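An open day at the Maruyama training center

Posted 12 November 2022

My sister-in-law works in hospital purchasing and had a spare place for the open day at the Maruyama surgical training center. She asked if I wanted it. I repair sewing machines for a living and I have never worked in medicine, but I like seeing how things are done, so I said yes.

The center is on the second floor of a long brick building behind the bus depot. There was a sign-in table, a name sticker and a paper cup of coffee. They let in 62 people over the day, in groups of eight. We were the second group. The handout said to allow two hours and ours took closer to three, mostly on account of questions.

Wanda Begay runs the training side and did the welcome. She was a scrub nurse before this. She told us the robot does not do anything on its own. A surgeon sits at a console across the room and moves two handles, and the instruments copy the hand movements at a smaller scale. If the surgeon lifts their head out of the viewer, the instruments stop where they are. She said this several times in different ways, and I think she has had to answer that question a lot.

The practice room

We started with the console. Each of us got a few minutes with the training box, which has pegs and rubber rings in it. You pick up a ring with one hand, pass it to the other and set it on a peg. I dropped my first ring and got the next two on. The thing I noticed was that you can't feel anything. When you close the jaws on the ring there is no push back in your fingers. You have to judge by eye how hard you are pulling.

I asked Takumi Ueda about that. He teaches the beginners' course. He said new people snap a lot of thread in the first week, and that after a while they learn to watch how the thread straightens and how the material around it moves. At my bench I set thread tension by feel, and I'm not sure how well I would do with that taken away.

He also showed us how the handles are geared down. You can move your hand a fair distance and the tip hardly travels. There is a foot pedal that lets go of the instruments so you can bring your hands back to a comfortable position and carry on. I forgot about the pedal completely and ended up with my elbows out like a chicken.

The stitching session

After the practice room we went into the small lecture room, where Junpei Murakami took us through suturing on a big screen. He is a surgeon and has a quiet way of talking. A man in our group had to ask him to speak up twice.

He began with the needle, which is curved. The thread comes already attached to the blunt end, so there is no eye to thread. You turn the wrist and the needle follows its own curve through the tissue. If you push it straight it tears. The wrist joint on the instrument is what makes this possible in a tight space, and he spent a good while on it. It bends and turns close to the tip, and it is driven by cables running down the shaft. He passed an old one around for us to handle. It was lighter than I expected.

Then he went over the knots. These were separate stitches, each one tied and trimmed before the next, and he explained why a surgeon might choose that over one long running stitch. With separate stitches, if one fails the others still hold. A running stitch is quicker. It is the same argument I have with customers about hems.

The thread was black, and against pink tissue it is easy to follow on a screen. He said the part people find hardest is the loose end. Thread curls wherever it likes, and you have to keep track of it while you work with the rest. 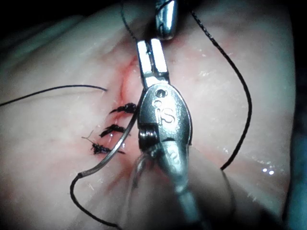
Questions at the end

Sadao Hayashi looks after the equipment and took most of the technical questions. Someone asked how long the instruments last. He said they are counted by uses and taken out of service when they reach their limit, even if they look fine. The retired ones go to the practice room, which explains the one we had been handing around.

I asked what goes wrong most. He said cables, and then after a moment he said people resting things on the cart. He keeps a log of every fault, large or small, and it was up to 700 entries. He seemed pleased that somebody wanted to know. We talked for a while about lubricants and about how you clean a joint that small, until Wanda Begay came over to move us along.

A woman near the front asked whether the surgeon's hands get tired. Junpei Murakami said his neck used to bother him when he stood at the table for long operations, and that sitting is easier, though his eyes get tired now.

There is another open day in December, with the same format. You have to put your name down at the front desk or call ahead. Parking in the depot lot is for staff only, so use the street on the north side and walk around. The elevator was out when we went, and the stairs are steep.

I have asked Sadao Hayashi if I can have one of the worn-out cables to look at under my bench magnifier. He said he would check.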